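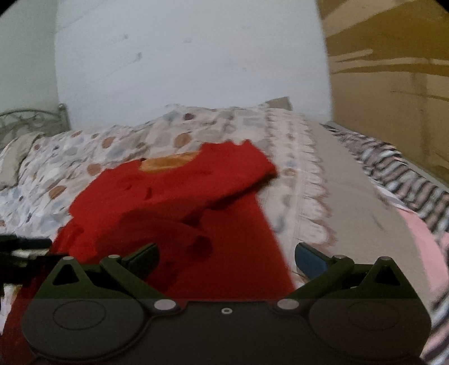

*Red, with an orange-gold lining at the neck.*

**The Gadbridge clothes swap is back!** Last time 865 pieces found new homes, and we'd love to get to 997 in September (yes, we picked a number and we're sticking to it). Bring up to 12 items, clean and on hangers if you can. Coats are very welcome!

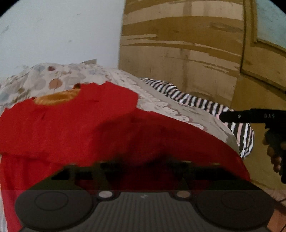
Doors open at 10 in the Trindade hall, and there'll be a mending table with 30 spools of thread to share, so bring that sweater with the hole in the elbow too.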